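Can a machine tidy a bedroom yet? Clothes mainly

Posted in Home & Accessibility
173 views

Birkdale_Jen

My dad is 80 and lives on his own in a two-bedroom unit. He manages the kitchen fine, but bending and gripping are getting hard with his arthritis, so clothes end up on the bed and stay there. He has a robot vacuum and gets on with it well enough. He keeps asking me whether there is anything that will pick up the clothes, put them in a basket and straighten the doona.

I've seen plenty of clips of humanoid robots and I can't tell how much of it is real. I'm not after a toy. Is there something I could buy or rent in the next year or so, or should I organise a person? He has home help for two hours a fortnight at the moment.

Ankica Mujić

I worked in a commercial laundry for 16 years, the last few on the automation side, so I'll answer for fabric in general and then for bedrooms.

Machines are good at cloth when the cloth arrives the same way each time. We had a Nikolovski flatwork line that dried, pressed and folded sheets all day, but two people stood at the front of it and fed the corners into clips. Finding a corner in a heap was their job and the line couldn't do it. 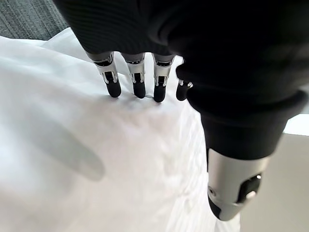 A sheet has no fixed shape, so whatever picks it up has to work out where the edge is, get hold of one layer and not three, and then do it again because everything moved. You do this by feel. Robot hands with separate fingers have got a lot better, but feel is still the weak part, and thin white fabric on more white fabric is hard on the cameras as well.

Picking up single garments is the easier half of your dad's list.
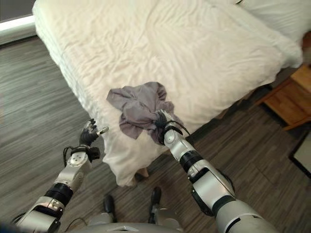 A shirt on a bed is a fair target. It is soft, it doesn't matter much where you grab it, and if it drops there's no harm done. Getting it into a basket is mostly a matter of reach and of letting go cleanly — sleeves like to hang over the side. Making the bed is another matter. Straightening a doona means pulling from one side, walking around and pulling from the other, and I wouldn't expect good results from any home machine this year.

Things to ask a seller:

Can it work in his room as it is, with his furniture and his lighting?
Is a remote operator driving it for part of the time? Some services do this and it means a stranger can see into the bedroom.
What does it do when it gets stuck?
Who comes out to fix it, and how long do they take?

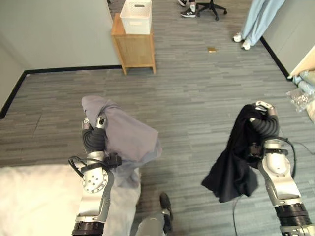 Also think about floor space. Anything with two arms needs room to turn, and loose cords, mats and bags on the floor are a problem for it in the same way they are for your dad. I'd clear those whatever you decide.

My answer would be no for now. Ask for more hours of home help, and put a basket at bed height so he can push the clothes in without bending.

tomw_akenov

dont bother, my brother in law put down a deposit with Wirkano and is still waiting. get him a grabber stick, mine was under 100 bucks with the long handle and it picks up socks no worries

Birkdale_Jen

Thanks both. Dad has a grabber but the trigger hurts his hand, so I'll look for one with a softer squeeze. The basket at bed height is a good idea and I'll ring about extra hours. Ankica, would a lighter doona make any difference for him?

Ankica Mujić

Yes, a fair bit. Get a summer-weight one and use a blanket on top when it cools down in May. A single on a double bed is easier again if he doesn't mind the look of it.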